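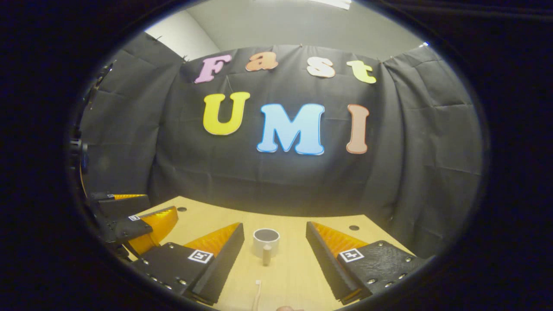

Jollico booth notes

README for the backdrop, the letters and the cup-and-peg table

Hello! If you've downloaded the Jollico folder you've got my letter templates, my notes on hanging the cloth, and 479 pictures of small things on a table. I wrote most of this in one go with a cup of tea going cold next to me, so it wanders a bit. The layout notes are the useful part if you're in a hurry.

What's in the folder

letters/ has the outlines for the foam letters, one per file, plus a sheet with the full alphabet in capitals and lower case
cloth/ is my sketch for the backdrop with the clip positions marked
table/ holds the plan for the tabletop and the two holes
pictures/ is the 479, numbered in the order I took them
notes.txt is me grumbling to myself, skip it unless you like that sort of thing

The cloth

Plain black fabric, hung along the back and round both sides so you end up with a little three-walled nook. I bought 3 metres of it from Henare and used nearly all of it, though I do like plenty of slack. Small clips along the top hem hold it up. I tried drawing pins first and they left a row of tiny holes that I can still find with my fingernail, so clips it is.

And yes, it's wrinkled! I ironed it the first time, hung it up, felt very pleased with myself, and it went back into folds almost at once. I've stopped ironing it. If you want yours flat, use something stiffer, or stretch it over a board. The pale wall and ceiling show above the hem in plenty of the pictures because my cloth just isn't that tall, so crop if it bothers you.

The letters

Foam, fat and bubbly, the sort you'd put on a nursery door. There are seven on the backdrop: "Fast" along the top and "UMI" underneath in bigger letters. The F is a pinky lavender, the a is salmon, the s is cream and the t is a pale yellowy green. Below them come a bright yellow U, a light blue M and a peach I. I went for soft colours on purpose (mostly) as they sit nicely against black without shouting, and the yellow U does enough shouting for everyone.

The a rides a bit higher than the s and the M dips. I like them like that. If you want yours in a straight line, run a length of thread across the cloth before you pin anything and take it away afterwards.

My tips for cutting: print the outline, tape it down at the corners, and go round with a fresh blade in short strokes. The inside of the lower case a is the fiddly one, so do it before the outside while there's still plenty of foam to hang on to. The M is the widest, so check it fits your sheet! Mine didn't the first time.

The table

Light blond wood with a fine grain, and two small round holes drilled through, one towards the back on the left and one over on the right. The plan in table/ shows where mine went. Sand round the edges of the holes on both sides or they'll snag your sleeves.

The cup and the peg

This is the basic layout and the one I'd start with. You want a small white cup, open at the top (mine is grey inside), and a short wooden peg that stands up on its own. Put the cup in the middle of the table and stand the peg right in front of it, close enough that it hides a bit of the cup's lower front. That's the starting position. What you do from there is up to you, though peg into cup is the obvious one and oddly satisfying.

If your peg wobbles, rub the bottom on a flat bit of sandpaper, going in circles, and keep trying it on the table as you go. I spent 35 minutes on one of mine and then dropped it behind a radiator.

About the pictures

They're not sorted by quality. I threw out 5 that were completely black and kept the rest, blurry ones included. File names are numbers and nothing else. I did start a spreadsheet with proper captions, and it's in there as captions_draft, but please don't trust it past the first page.

Using it

Take whatever you like, cut your own letters, spell something else. A mention of Jollico would be lovely but I shan't chase you for it. The next version should have numerals in the letters folder, probably in September. I've drawn the 8 and I'm not happy with it yet.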